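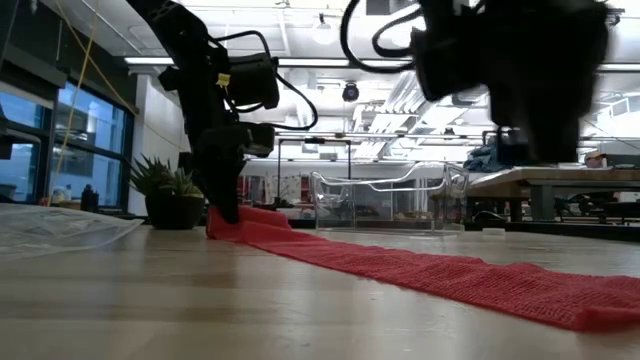 Disisach Tabletop, release 2

README and fault notes

Contents

Disisach Tabletop is a set of 2336 teleoperated episodes recorded on a two-arm table with wrist cameras on both arms, one overhead camera and one fixed side camera. Joint positions, gripper commands and gripper currents are stored along with the video. The tasks use soft, clear or awkward objects: a strip of red mesh fabric, clear plastic bags, and a clear measuring pitcher with a small red object inside.

Release 2 replaces release 1. If you have release 1, please read the next section before you use any gripper data from it. The joint data and the video are the same in both.

What went wrong

On 8/6/19 Solène Gaillard was running the bag task and let go of the left leader handle. The follower gripper stayed shut and kept pulling current. She pressed the stop button, and the gripper still held. It opened only after the 24 V supply was switched off at the wall and the fingers were pushed apart by hand. She was not hurt, but her other hand had been close to the fingers a moment earlier, to straighten the bag.

We found two separate faults.

1. Stale command. When the gripper board misses packets, it is supposed to go limp after 80 ms. The firmware we had flashed left that timeout off. The board held the last command it got, and if the last command was "close", it went on closing with full current.

2. Stop circuit. The stop button cut power to the joint motors only. The grippers were fed from a second line added by Baptiste Vasseur when we changed to the wider fingers, and that line went around the relay. The wiring drawing was not updated, so the monthly check passed.

The first fault is hard to spot in the video. With a thin bag between the fingers, a gripper that is holding properly and one that is stuck closed look the same. Use the current log.

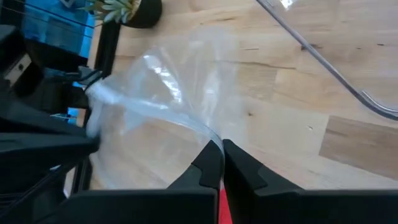

How to find it in the data

Romain Rey wrote a script, check_stale.py, that compares the leader handle angle with the follower gripper command and flags any episode where the two disagree for more than 300 ms. He ran it over all of release 1 and then watched every flagged episode by eye. 38 episodes had a real hold. They are listed in faulty_episodes.csv with start time, end time, arm and task.

Most of the listed episodes are from the bag and fabric tasks. There are a few on the pitcher task too, all on the right arm. Those are the ones to be careful with, as a pitcher held by the handle and tilted in the air can look like a slow, deliberate pour when the operator is really trying to set it down. 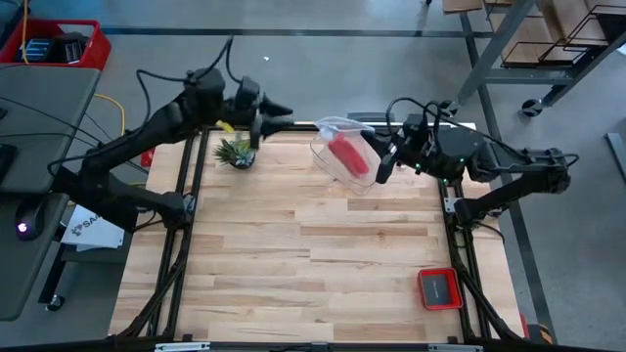 Each episode in the list has a field called "usable". It is set to "no" where the hold changes the result of the task, and "trim" where cutting the last part is enough. We did not cut anything ourselves. The files are complete, and the default loader skips the "no" episodes unless you pass keep_faulty=1.

Changes to the hardware

- Timeout switched on in the firmware of both gripper boards. The version string now ends in "t".
- Gripper supply moved behind the stop relay. Both lines now drop together.
- Current limit lowered in the gripper config. The old value was never needed for any of these objects.
- Stop test now includes closing each gripper on a foam block and pressing the button. Bonifacio Peñalver signs the sheet.

One side effect: with the supply cut, the grippers go slack and drop what they hold. For the pitcher that means it falls. We accept this, but do not copy the setup for glass.

If you built your own table from our Prarkano drawings before September, you have the same wiring error. Check connector J4 - if the red lead goes straight to the supply, move it to the relay output.

Known issues still open

The left wrist stream in some fabric episodes has dropped frames when both arms move fast. The timestamps are right, so you can resample.

Current readings below the noise floor are stored as zero. Do not read a zero as "open".

The mesh fabric snags on the fingertips. Episodes with a snag are tagged "snag" in the notes field, and these are not gripper faults. Liv Björklund went through the tags for release 2, but the early sessions were tagged by several people and are less even.

Clear plastic gives poor results with the depth estimates we tried, so no depth is included.

Reporting

Send the episode number, the arm and the time in the clip to the Disisach issue list, and attach the output of check_stale.py if you have it. For a fault on a live table, switch off the main supply first and save the current log before you restart. The log is overwritten on boot.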